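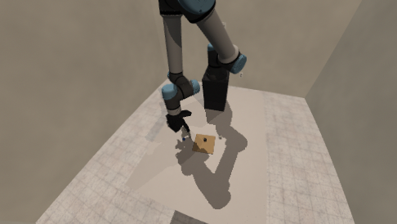
By Coralie Fairweather
Posted Friday, September 3, 2021 | Retail Operations, Unit 4 handout

Returns of bulky goods

Last week we got the sofa into the customer's lounge room. This week the customer hates it. Please have the Conimport terms open beside you, as I will be quoting them by clause and you will want to check I'm not making it up.

1. Three kinds of return

Shops tend to lump these together and then wonder why their figures make no sense. Keep them apart in your assignment.

Change of mind. The goods are fine and the buyer has gone off them. What happens next depends on the shop's own policy, so read it before you promise anything.

Fault. The goods are not fine. A "no refunds" sign by the till does not settle the matter, however large the lettering.

Transit damage. The goods were fine until they met a doorway. Who pays depends on the carrier's contract and on what was written on the delivery docket.

2. The docket

Most buyers sign without looking, usually while holding a dog. A signature shows the parcel arrived. Under Conimport's clause 10 the buyer also has a window to report hidden damage, and the clock starts on delivery, even if the carton sits in the garage until December. Write "unchecked" beside the signature and see how the driver's face changes.

3. Worked case: the Bonda recliner

Bonda sold 1,122 recliners in the Dhanial range over the year. Of these, 81 came back. Staff coded 29 of them as faulty and the other 52 as change of mind.

When Manaia Pryor went back through the paperwork for her project, she found that a good many of the change-of-mind chairs had notes like "leans" and "makes a noise like a goose". The code had been picked because it was first in the drop-down menu. Bonda had been charging those buyers for collection.

For the tutorial, work out the return rate with and without the faulty chairs, then draft the letter you would send to the owner of the goose. One page. Grovelling is allowed but is not marked.

4. Packaging

Many policies ask for the original packaging. For a toaster this is reasonable. For a three-seater it means asking a household to store a cardboard box the size of a small car. Compare the Skekitico wording (reader, p. 10), which asks only that goods be "suitably protected", and note who decides what is suitable.

Reading for next week: restocking fees, both chapters. The second is dull and is the one in the test.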